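I stopped rounding up my purchases in September, and I'd like to make the case for you doing the same.

You know the feature I mean. You spend £2.30, the bank takes £3, and the 70p goes into a little pot you never look at. I had it on with Utlow for 5 years and I loved it! I told everyone about it. It felt like free money, like finding a coin in an old coat, except several times a day.

Then I sat down one wet weekend and looked properly at what it was doing. The pot was paying next to nothing in interest. Meanwhile I had a credit card with Brurnell that I wasn't clearing every month, and the interest on that was eating far more than the pot ever earned. I was putting pennies aside with one hand and paying out pounds with the other – and feeling rather pleased with myself the whole time.

My bigger grumble is what it did to my head. I'd decided I was "a saver". The app said so, with a cheerful message each Friday. So when I fancied a takeaway or a new jacket, well, I'd been good, hadn't I? I'd saved £20 that month without lifting a finger. A month when I saved £20 and spent £79 on things I'd forgotten a week later was not a good month.

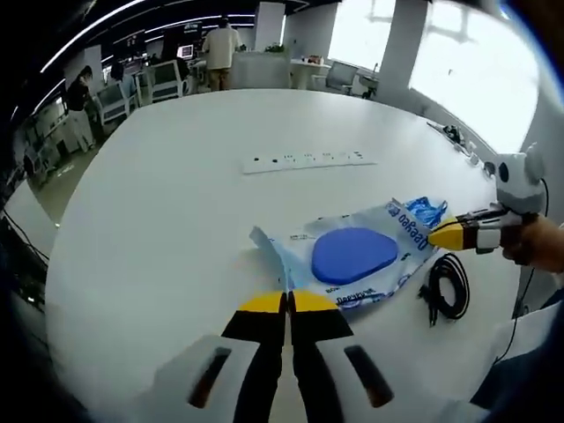 Sang Tăng reckons I'm being unfair, and that for someone who has never saved a penny in their life, a pot that fills up by itself is the only kind that will ever get filled. Fair enough. If you've no debts and no savings, switch it on tonight.

But please don't stop there, which is what I did. These days I have one standing order that goes out the morning after payday, first to the card until it was gone, and now to a plain savings account with Giltuveck. It took me almost 30 minutes to set up, mostly hunting for a password. I noticed it leaving, too. It stung a bit the first time, and I think that sting did me good. I started asking whether I wanted the jacket.

I do miss the cheerful messages.

Comments

Marnie
I've got both going, the round-ups pay for Christmas and I don't touch the rest. Works for me!

oldledger
Same thing with my card. Years of it. Wish I'd done the sums sooner.

Pip
Does Giltuveck let you name the accounts? Chu does and I find it stops me dipping in.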